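3.2 The bed as a work surface

Much of the literature on household laundry stops at the clothesline. Sorting, soaking, pegging out and bringing in have all been described in loving detail, and then the washing vanishes into a cupboard. We think the most rewarding part comes next! In the homes we visited in Lelavcombe, folding was done on the bed far more readily than on a table, and the bed turned out to shape the work in ways we hadn't foreseen when we drew up our interview guide.

A bed is wide, soft and already covered in cloth. Whatever is put down on it shares the surface with a sheet that has its own colour and slipperiness, and very often its own cheerful pattern. Reynaldo Agbayani, who did the first round of coding, began marking these patterned sheets in the margins of his notes, and we soon adopted the habit across the whole project. A busy print makes a plain item easy to find. It also gives the folder something to line an edge against, a trick that two participants showed us without being asked (one squared her pillowcases to a printed star, the other to the seam of a racing car). Figure 4a shows a grey padded piece lying folded on a light blue sheet printed with cartoon figures and logos, among them a large musical note of the TikTok kind, with a phone face up and lit near by.

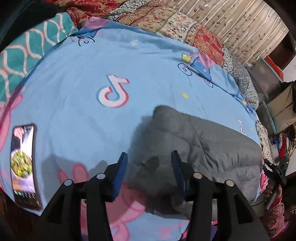

3.3 Padded and bulky pieces

Flat cotton behaves well. Padded things don't, and we found them the most absorbing part of the study. Quilts, doonas, lined jackets and the like trap air between the layers, and each fold has to push that air somewhere. Participants used forearms, knees and, in one delightful session, a sleepy toddler. The stitching matters enormously: a quilted seam offers a natural hinge, and experienced folders look for it before they lift a corner. When the fold falls between seams, the piece springs back up and the stack above it leans.

We had expected people to fold bulky items first, while the bed was clear. Most of them left the big pieces until last. Their reasons were good ones, too. A large item spread out early buries the socks and face washers, and those then need to be dug out again. In the Cerano flats, where bedrooms are small and the bed touches the wall on one side, the bulky piece was often gathered into a loose heap near the pillow and dealt with once the small stacks had gone to the cupboard.

Heaping deserves more respect than it gets. In our early coding scheme a heap was simply "unfolded", an empty category waiting to be turned into something better. Mylene Pangilinan argued for splitting it in 2, and she was right: there is the heap that has only been dropped, and there is the heap that has been put aside on purpose, close at hand, with its edges turned in. Figure 4b gives a sense of how readily grey and light blue cloth run together once there is movement, with a patch of pink at the upper right where another fabric overlaps.

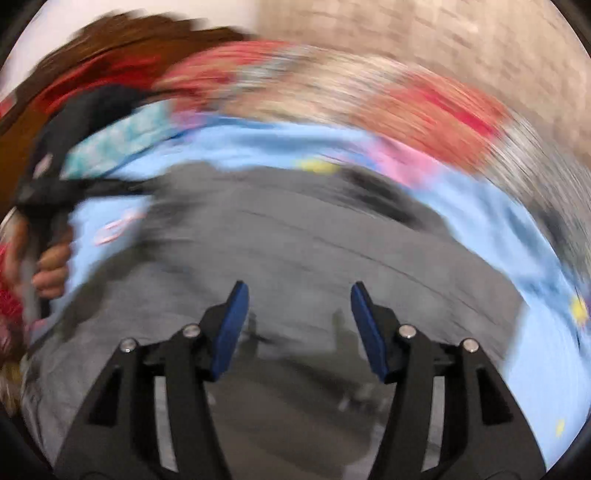

Jocelyn Espiritu objected at this point that the put-aside heap can't be told from the dropped one by shape alone, and that the only dependable test is to ask the person who made it. We took up her suggestion in the September visits, adding a short conversation at the end of each folding session. The answers were wonderfully precise. People knew which heap was waiting for a cover, which was going back on the bed that night and which they were frankly hoping someone else would fold.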